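# Sorting and Early Categories: Notes for Session 7

Falstead Family Learning Center, 19th January

Please read these before we meet, ideally with something warm to drink. They are longer than last time's notes, and I make no apology for that, as sorting is a subject I could happily talk about until they turn the lights off. Bring the Grero workbook with you, and any small objects you are willing to lend to the table for the evening.

## Where we left off

Last session was about containers: why small children love to fill them, empty them, and fill them again (and again, as those of you with toddlers will know!). Tonight we add a second container, and the whole activity changes. With one basket, the only question for a child is whether a thing is in or out. With two, every object asks for a decision, and you can very nearly watch the decision being made. A hand goes toward one basket, stops in the air, and travels to the other. Please write those pauses down when you see them.

## Setting out the table

Start with a plain surface. A patterned tablecloth is a lovely thing at dinner, but it competes terribly with small toys, so I like a big sheet of brown paper or a plain mat, large enough that the child's whole working area is one quiet color. Put the two baskets side by side with a good gap between them. They should look different enough to tell apart at a glance — a different color is plenty — and both should be shallow enough for a small arm to reach the bottom.

Fill one basket and leave the other with nothing in it. I know it is tempting to drop one thing into the second basket to get the child going, but do try to resist, as that first object sets the rule and we would like the rule to be theirs.

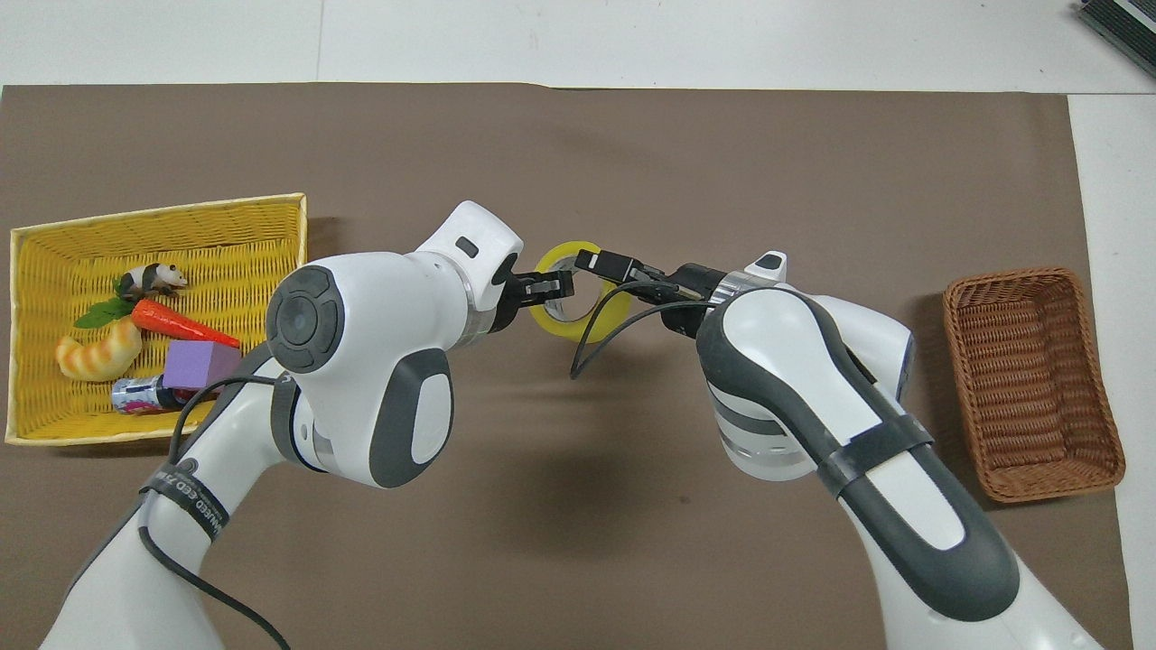

Now, what to put in. The Drornach kits come with 31 pieces, and that is far too many to offer at once. Choose a handful that could be grouped in more than one way. A toy carrot and a toy croissant both belong to the world of food. A panda is an animal, and pandas eat, so some children will want it near the food. A purple foam cube is a block and nothing else, or so you would think, until a four-year-old tells you it is cake. A drink can is a real household thing among pretend ones, and it is the piece I most enjoy watching children deal with.

## What you may see

- **Sorting by use.** Things to eat and drink go across, the others stay.
- **Sorting by feel.** Soft pieces are squeezed and kept together, hard ones are moved.
- **Sorting by story.** The panda is having a picnic, so everything goes with the panda.
- **Simply moving everything.** This counts too, and it is where most children begin.

Try not to correct any of it. "Tell me about this basket" will get you much further than "Does that go there?"

## For next time

1. Run the two-basket activity once at home or in your placement.
2. Write up what happened in no more than 800 words, with the child's own words wherever you can catch them.
3. Read the Abdelaziz handout on color and shape, which we will come back to in April.

Spare baskets are on the shelf by the door. Take two, and please bring them back.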